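Posted Thursday, August 29, 2024
By the Dallov House household team

Wanted: patient people to help us sort, wipe down and put away a very large number of household things

We are looking for a few part-time helpers to join us at Dallov House this fall, and if you are the kind of person who gets real pleasure out of a tidy shelf, please read on (it is a longish notice, so do get yourself a cup of coffee first!).

Dallov House lends everyday household goods to families who have just moved and are waiting for their own belongings to catch up with them. People borrow what they need for a few weeks or a few months, and then it all comes home to us in boxes and bags and the occasional pillowcase. Our inventory list stood at 2197 items when we last went through it, and it has grown since then. Much of it is small and breakable, or tall and thin and fond of tipping over, and every bit of it has to be picked up, looked at, cleaned and set back where the next family's packer will find it.

The job is mostly that picking up and setting down. It sounds like nothing much, but there is a knack to it, and we are happy to teach it. You learn to take hold of a tall piece low down and keep it upright all the way to the shelf, and to go slowly past anything that sticks out. You learn which things want two hands. Pale and shiny pieces get a second look under the lamp, as that is where fingerprints like to hide. 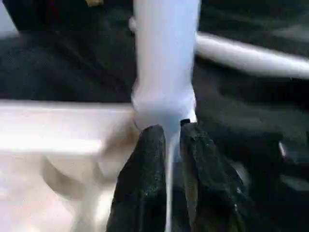
We work in small shifts in the long back room, usually 6 of us at a time, each with a stretch of table and a set of shelves to look after. One person unpacks, the next checks things against the loan sheet, and so on down the line until everything is away. We swap places halfway through so that the same person isn't stuck with the silverware all afternoon. There is a radio, and there are strong feelings about the radio, and you will be expected to have some too.

What we would love to see in you: a light touch, a fair amount of patience, and the good sense to say so when something is chipped or a piece seems to be missing. We have all dropped things. We would much sooner hear about it right away than find the pieces behind the shelf in February. You don't need any experience with this sort of work, and you don't need to be strong, though you should be comfortable on your feet for a good part of the shift. We do keep stools by the checking table, and if you would need to sit the whole time, tell us and we will set you up there.

Shifts are roughly 30 minutes of unpacking, a short break, and then the sorting and putting away, which takes as long as it takes but is done by suppertime. We ask for 2 shifts a week. You can choose your days once you have settled in, and we're pretty easygoing about trading if your kid has a recital or your car won't start. The work is paid by the hour, training included, and you'll have a locker, an apron and all the tea you can drink.

If you have helped before at our Skomia Street room, you are very welcome to come back and needn't fill in the form again. Just leave a note with your name and the days that suit you.

Everyone else, please pick up a form at the front desk, or write us a few lines by hand if you prefer. Tell us a little about yourself and any cupboard, closet or garage you are especially proud of having put in order. We read every letter, and we do enjoy them. New helpers come in for a trial shift first, paid like any other, so that you can meet everybody and see whether the room suits you. Wear flat shoes and leave your rings and bracelets at home.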